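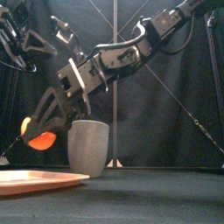
A reader wrote in after my last factory trip to say that open days are useless for learning about robot safety, as the hosts only run what they know will work, and you'd see more by standing at a supermarket self-checkout for an hour. Fair enough, I've been on plenty of tours like that. But I went to the Retus open day in Erkirby in October with that comment fresh in my head, and I got to watch a robot go wrong about six feet from my nose, so I'm going to claim this one as a win!

Some background if you don't know the place. Retus has the ground floor of the old Kushnir building, behind the bus station (do not park at the bus station, I did, and I'm still cross about it). They build and test robot arms for handling food and kitchen things, and their project at the moment is called Marnumow. The sign at the door said they were expecting about 3,000 people over the whole open day season, and I think most of them were in line for coffee when I got there.

You go around in small groups. First stop is a hallway of posters, then a workshop that smelled wonderfully of machine oil, and then the part everybody wants, the arm tables. Ours was a dark tabletop with black curtains behind it and the arms working at it. The job sounds like nothing. Pick up something small and orange, put it where it's supposed to go, don't squash it, don't knock the dishes over. Our guide said soft fruit is much harder than she'd expected when she joined, and that a peeled piece is worse than a whole one - it slips, it sticks, it gives way when you squeeze.

The first couple of tries were lovely. The arm came down slowly, took its time, let go. People clapped. Then on the next one it went down toward a plate, slowed, and stopped. Not a dramatic stop, I'd have taken it for thinking. The kid next to me said "it's broken" well before any of the adults were willing to.

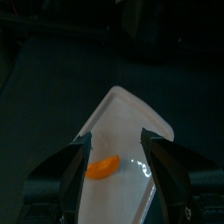
The operator waited a moment, then said "hands back, please" in a very calm voice and hit the big stop button on his desk. I had no hands anywhere near it, but I put them in my pockets anyway. He told us the arm had lost its position signal from one joint. When that happens it's supposed to hold still and put up a warning on his screen within a second. It held still all right, but the warning didn't show up for 41 seconds, and in that time the second arm still believed it had the all clear to move. It didn't move, as nothing had been asked of it, but you could see he didn't like that one bit.

I was expecting to be herded off to the gift table at this point. Instead they let us stay and asked if we wanted to hear what came next, and of course we did! The power to both arms came off. Another engineer came over and they checked the connector at the joint, and then every bit of cable between it and the cabinet, with one of them reading steps off a laminated card and the other saying "done" after each. It was slow. Two people from my group left for the coffee line.

They keep a fault log and they were happy to read from it. Since the spring, 1,377 runs on that table, and 13 of them ended in a stop they hadn't planned. Most were dull ones, like a dropped piece of fruit or a dish that had been set down in the wrong spot. Three were this same lost signal, ours included, but the late warning was new. That made it a different kind of problem as far as the engineer was concerned. A loose connector you can fix with a new connector. A warning that comes late means you can't trust the screen, and people reach in when they trust the screen.

I asked what would have happened if someone had been wiping the table at the time. She said the rule is that the stop button gets pressed before any hand goes in, every time, whatever the screen says, and that the rule is there for exactly this sort of afternoon. I asked if people always follow it. She said, "They will this week."

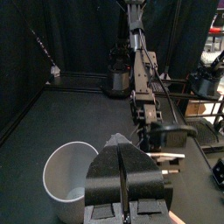

Grippers and a white cup on the arm table at Retus, Erkirby.

They didn't restart it for us. The table was closed for the rest of the day, and the later groups got a video, which I gather caused some grumbling. I'd much prefer a closed table myself, but then I'd already had my turn.

If you're going: the side entrance has the shorter line, the workshop is cold so bring a sweater, and the groups after lunch are smaller, so there's more time for questions. There's a public lot across from the Kushnir building's loading dock that I found on my way out, with plenty of spaces and no ticket machine that I could see.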